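Section 4. Setting out and clearing the table

4.1 Before you start

The Brindeo tableware set covers plates, bowls and serving tools. Read sections 4.2 to 4.4 before the set is used for the first time. Wash all pieces in warm water with a mild washing-up liquid and dry them with a soft cloth.

Clear the tabletop and wipe it down. Leave a gap of 100 mm between any piece and the front edge of the table.

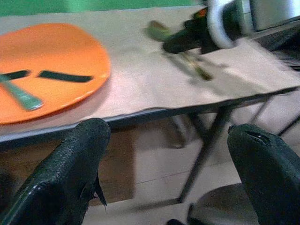
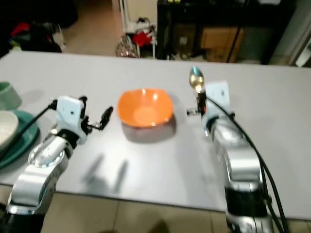

4.2 Setting out

1. Place the plates first. Set each plate down flat and check that it does not rock.
2. Place the bowls. A bowl for shared food goes in the middle of the table, within reach of all seats.
3. Stack spare bowls and plates at one end of the table. Put the widest piece at the bottom. Do not stack more than 4 pieces.
4. Lay out spoons and serving tools last. Hold metal spoons by the handle so that the bowl of the spoon stays free of finger marks.
5. Allow 300 mm of clear table between the shared bowl and the nearest stack.

Note: Colours may be mixed. Plates and bowls of the same size are interchangeable across the Brindeo and Vindidel ranges. Lids are not.

4.3 Serving

1. Put flat or sliced food on a plate. Use a bowl for anything with a sauce.
2. Lay long pieces side by side with a small space between them, so that a spatula can be slid under one piece without moving the next.
3. Keep the spatula low and nearly level. Lift the piece from its middle.
4. Between servings, the spatula may be rested on the plate with the handle clear of the food.

CAUTION: Do not cut food on the plates. Knife marks hold stains and cannot be polished out.

CAUTION: Do not drag metal spoons across the inside of a glazed bowl. Grey lines left by metal can be removed with Chou cleaning paste (see section 7). Scratches are permanent.

4.4 Clearing

1. Remove spoons and serving tools and put them in the sink or the cutlery basket.
2. Scrape leftover food into one bowl. Use a soft scraper.
3. Carry plates and bowls separately. Move no more than 2 bowls at a time.
4. Wipe the tabletop from the back towards the front edge, then wipe along the edge band if one is fitted.
5. Leave the table to dry before setting pieces down again. A wet foot ring can mark some surfaces.

Note: If two bowls stick together after washing, stand the lower one in warm water and fill the upper one with cold. Wait, then twist gently. Do not tap them on the table.

Continue to section 5, Storage.

Last updated: May
Gotmont Tableware, Customer Support | Contact us | © Gotmont. All rights reserved. | Back to top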